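3. Gathering the examples

3.1 The hand-held tool

All the examples in this paper were gathered by people holding a gripper in one hand and getting on with a job at a table. We call the set Gurilard, after the first task we tried with it, and it was put together over April at our two sites, Ondania and Esitz. There is no robot arm anywhere in the gathering stage. A person squeezes the handle, the fingers close, and a camera fixed above the fingers records what they meet. Later the same fingers go on the end of an arm, so the learner sees very nearly the same view in use as it saw in its lessons. We were delighted by how far this simple arrangement took us!

The tool was designed by Gadisa Wolde and went through 3 versions before we settled on one. The first had fingers that flexed too much under load, and the second put the camera so low that the pads hid most of whatever was being picked up. In the third, the camera looks down and forward over the fingers, which leaves the pads large at the bottom of the view and gives the rest of it to the table. The learner therefore has its own fingers in sight for the whole of every example, and it can work out from the picture alone how wide they are open. We do record the handle position as well, but (as Section 5 shows) leaving it out costs surprisingly little.

Figure 1 gives two views from a single recording. In both, the fingers are apart with bare wood between them, and a large white object with a curved rim lies further back on the left. 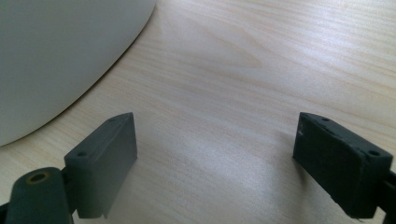

Figure 1(a). View from the tool's camera, with the finger pads open over the tabletop and part of a white curved object at upper left.

Views like this make up a good share of the set, and we want to argue for keeping them. It is tempting to trim each recording down to the moment of contact, and our first learner was taught on clips trimmed in just that way. It was very good at closing its fingers on things and hopeless at getting to them. Once the long approaches went back in, with the object only partly in sight and the fingers over nothing but table, the learner began to make the small sideways and forward moves that bring an object into the gap. Mélanie Melnyk had said from the start that we were throwing away the interesting part, and she was right.

3.2 People and sessions

Five people took part, all of them authors or close colleagues. Each was given the same short sheet of instructions, written by Ginette Tremblay, which fits on one side of paper:

Hold the tool as you would hold a pair of kitchen tongs.
Start with the fingers open and the object at the edge of the view, or out of it.
Move at the speed you would use at home.
If you miss, carry on and try again without stopping the recording.
Say the name of the task aloud before you begin.

The fourth line matters a great deal to us. Many sets contain only clean successes, and a learner brought up on them has no idea what to do after a slip. We kept every miss and every second try, and marked them by hand afterwards. Solange Gagnon and Gordon Dhillon did the marking separately and then met to settle the cases where they disagreed, most of which concerned the exact point at which a second try begins. (Does it start when the fingers open again, or when the hand turns back? We chose the opening of the fingers, which is easier to find.)

A session lasted 30 minutes, with a rest before the next one. The tool is light, but the squeezing tires the hand, and tired hands make odd, hurried grasps. The full set holds 3,595 examples, of which 723 contain at least one miss. People's habits differ far more than we expected. Gordon comes in low and slides; Solange hovers and then drops straight down. Both ways work, and we made no attempt to bring them closer together, as the learner seems quite happy to pick up either one.

3.3 Light and surface

We did not control the light. Blinds went up and down, and lamps were on or off as people liked. A pale wooden tabletop is a demanding background in such conditions. It throws back a soft patch of glare, and the grain has long streaks and arches that an untaught learner can easily mistake for the edges of something. White objects on pale wood are harder again, with only a faint shadow along the rim to separate one from the other.
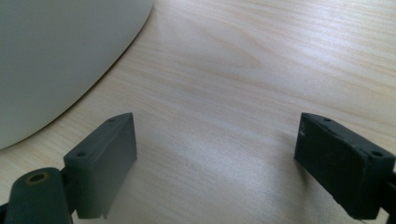 Figure 1(b). A second view from the same recording. The pads are again spread apart, with a washed-out sheen on the wood and the grain running from left to right beneath them.

The two views in Figure 1 are close enough that a reader might reasonably ask what the second one adds. For the learner it adds plenty. The table is almost the same in each and the white object is in the upper left of both, yet the brightness between the pads and the look of the shadows are a little different. A learner that has met many such near-pairs stops treating a patch of glare as news. We tested this by thinning the set so that no two neighbouring views were alike, and the thinned version did noticeably worse on the pale table, while on a dark cloth it made no difference at all. That was one of the happiest surprises of the project.

The pads themselves also deserve a word. They are dark grey, with small round holes in their top surfaces, and they pick up scuffs. In Figure 1 the right pad has whitish marks near one corner and a rough edge. We thought at first that this would trouble us, and Gadisa offered to print a fresh pair for every session. In the end we left worn pads on the tool, and we now think wear is useful: an arm put to work in a real kitchen or workshop will have scuffed fingers before long, and its learner should know them when it sees them. We did swap the pads between sites part of the way through, so that no one pattern of marks came to stand for one place.

3.4 Preparing the recordings

Very little is done to the recordings before teaching. Sound is used to read off the task name and is then thrown away. Views are made smaller, but they are not cropped, and we do not mask the fingers. Masking was tried at Esitz with a tool called Ayala, written by Mélanie for an earlier project, which paints the pads a single flat colour. The learner then lost its sense of how far open the fingers were, and grasps on thin objects suffered most. Brightness is shifted at random by a small amount during teaching, and we found no gain from shifting colour as well.

Examples are split by session, never by single view. Near-pairs such as those in Figure 1 would otherwise fall on both sides of the split and flatter our results. Sessions held back for testing came from both sites and from every person who took part, and the marks for misses were hidden from the learner until the last round of teaching, described in Section 4.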